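The iced coffee lady of Doltholm

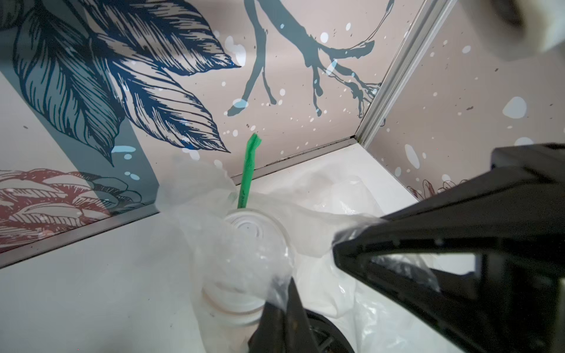
Food & Drink

I'd walked past the Yeoman coffee stand for 4 years before I finally asked its owner for an interview, and she made me wait until the morning rush was over. Fair enough!

"I sell around 200 cups on a good day," she told me, wiping down the counter (again). "In November? Maybe nine."

She used to do payroll at Bendier and hated it. The stand cost her $1,398, secondhand, and her sister thought she'd lost her mind. "She still does. She drinks for free, though."

I asked about the beans — everyone does — and she buys them from Zurisach, a dark roast, brewed overnight and never sweetened. "You want sugar, you add sugar. I'm not your mother."

She opens at 6 a.m. and goes home when the coffee runs out.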